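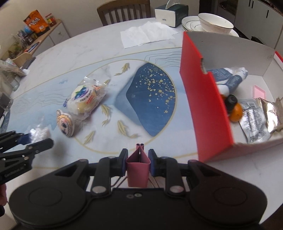 Sonley Product Team – Care and Catering Systems

Menu and diet records go live in Arnby homes
2019-10-22

Sonley's new menu and diet records module is now in use at seven homes run by the Arnby group. The remaining homes in the group will follow in stages, with the last of them due to switch over in February. Arnby runs 23 homes in all, most of them within an hour's drive of its head office in Grelunholm.

The module replaces the paper diet sheets that used to be kept in a folder by the kitchen door. Each resident now has one record covering allergies, food texture, drink thickness, likes and dislikes, and any religious or cultural needs. Senior care staff and nurses can change a record from the tablet they already use for daily notes. The kitchen sees the change on its own screen straight away, and the cook on duty has to tap to confirm it before the next meal can be printed.

Arnby asked for the confirm step after the first trial at its Grelunholm home. In that version a change showed up as a coloured line in the list, and kitchen staff said it was easy to miss when lunch was being plated. The new version puts the change at the top of the screen and keeps it there until someone has dealt with it.

Meal choices are taken in the same way. Staff go round with the tablet in the morning and enter what each resident would like for lunch and tea. Dishes that do not suit a resident's record are greyed out, and a short note says which entry is the cause. Staff can still record that a resident has asked for one of these dishes, and the request then goes to the nurse in charge. At the largest home, which has 84 residents, the round used to be written on a printed grid and typed up afterwards in the office.

A few other changes are included in this release:

Tray cards can be printed in larger type, with the resident's room and table on the first line.
Snacks and fruit given between meals can be added to the food and fluid chart in two taps.
The weekly order list now adds up portions by texture as well as by dish.
Relatives' notes about food can be attached to a record, but only a member of staff can change the record itself.

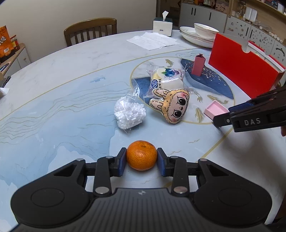
A mandarin held just above the table.

Homes that lose their internet connection can carry on working. A copy of the current diet records is held on a small server in each building, as with the other Sonley modules, and anything entered during the break is sent on once the line is back. The kitchen screen shows a yellow bar while this is happening. If the local server is also down, the last full list can be printed from the kitchen PC, with the time it was saved at the foot of each page.

Training is being given by Hayashi Care Training, which has worked with Arnby on earlier projects. Cooks and kitchen assistants have a session of around 3 hours, held in their own home and on their own equipment. Care staff have a shorter one, as the screens are close to those they already know. Agency workers will not be sent on a course – a two-page guide is kept beside each tablet charger, and their log-in lets them take meal choices but not change a record.

Existing diet sheets are not being copied across in bulk. Each home is checking them against the care plan first and entering them by hand, one corridor at a time. Arnby said this had taken longer than planned at two of the first homes, where some sheets had not been reviewed for several months. The paper folders stay in use until a home has finished, and are then archived with the rest of the resident's file.

The module is available to other Sonley customers from this month. It needs version 7 or later of the main care records system, and kitchens will need a screen that can be wiped down. Homes on an older version should ask for the upgrade first and allow one evening for it. There is no extra charge for homes on the full licence. Homes that only use the staff rota module can ask the sales desk for a price.

Known issue: tray cards for residents with two middle names may print the surname on a second line. A fix is being tested.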